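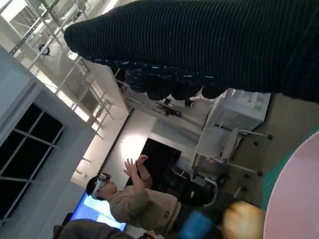
The Nurner Sprint is a timed hill climb for production-based cars, held each January on the private service road above the town of Nurner. It is run by the Grelitz Motor Club, which also maintains the course and keeps the official results. Entrants drive alone against the clock over a paved distance of 3376 yards, and the shorter of two counted runs decides the order. Cars are inspected beforehand in the club hall, where a white metal truss of parallel rails and cross braces runs along the ceiling and catches the daylight. The hall also serves as the drivers' briefing room and, in the evening, as the place where results are read out.

Print this article
E-mail this article

Course

The start line lies beside the former Dernent pumping station. The first section is nearly straight and is taken flat out by most cars. It ends at Haworth Corner, a tightening left-hander where the road crosses a culvert and the surface changes from asphalt to older concrete. From there the course climbs through four linked bends known together as the Stairs. The finish is on a short level stretch outside the upper gate. The total rise from start to finish is 317 feet.

The concrete section has had a strong effect on how cars are prepared. Its joints are uneven, and a car with very stiff springs tends to skip sideways across them under braking. Regular entrants often run softer rear springs than they would use on a circuit, and accept some body roll in the Stairs as the price of steady braking at Haworth Corner. Tire warmers are not allowed.

Classes

Cars are divided by engine size and by the extent of modification. The smallest class was originally limited to engines of 1491 cubic centimeters, the size of the four-cylinder unit in the Dernent coupe, which made up most of the early entry. The limit was kept after the coupe went out of production and has never been rounded up. Turbocharged cars compete in a separate group - a rule brought in after several owners of small cars asked for it - and electric cars have had their own class since the road was resurfaced below the pumping station.

All cars must keep their original body shell, windshield and floor. Engines may be moved only if the firewall is left uncut.

Records and notable drivers

Kirsty Lockwood held the outright course record for nine seasons in a rear-drive Grelitz sedan with 279 horsepower, a modest figure for the unlimited class. Her car was known for its short gearing, which allowed the whole of the Stairs to be driven in third. The record was later taken by Ruth Staniforth in an all-wheel-drive car of her own construction. Staniforth went on to serve as chief inspector and wrote the present rules on brake cooling.

Records set before the lower road was resurfaced are listed separately. The club does not compare times from the two periods, although motoring writers often do.

See also: Dernent coupe; Grelitz Motor Club; Hill climb timing

Print this article
E-mail this article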